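Compte rendu — groupe de travail « Règles de manipulation »
11 juillet — par Noelia Esteban
2 partages · 0 commentaire

Présents : Burneo, Kollden, Irkus. Villanueva excusé.

1. Objets lourds ou encombrants
Le projet de règle circule depuis mai. Irkus demande que la limite de charge soit écrite pour la pince tenue à la main, et pas seulement pour le bras. Adopté. Un objet volumineux, téléviseur à tube compris, se manipule au sol, avec 2 pinces, jamais depuis une table.
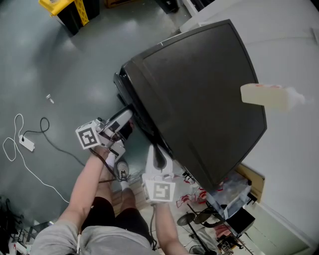 Kollden signale que la version actuelle ne dit rien des chaussures. Ajout : chaussures fermées obligatoires. Les câbles des pinces et les rallonges doivent rester hors de la zone de pas — formulation à revoir par Burneo.

2. Marqueurs
Les cubes porteurs de marqueurs sont contrôlés avant chaque série. Une face rayée ou décollée entraîne le remplacement du cube.

3. Durée des séries
Proposition de Burneo : 55 minutes au maximum, puis pause. Irkus préférait un nombre de prises. Durée retenue, le plafond de 1000 prises par poste est supprimé du texte.

4. Divers
Villanueva enverra ses remarques par écrit. La fiche d'incident reste inchangée.

Ce site utilise des cookies. Accepter — Paramétrer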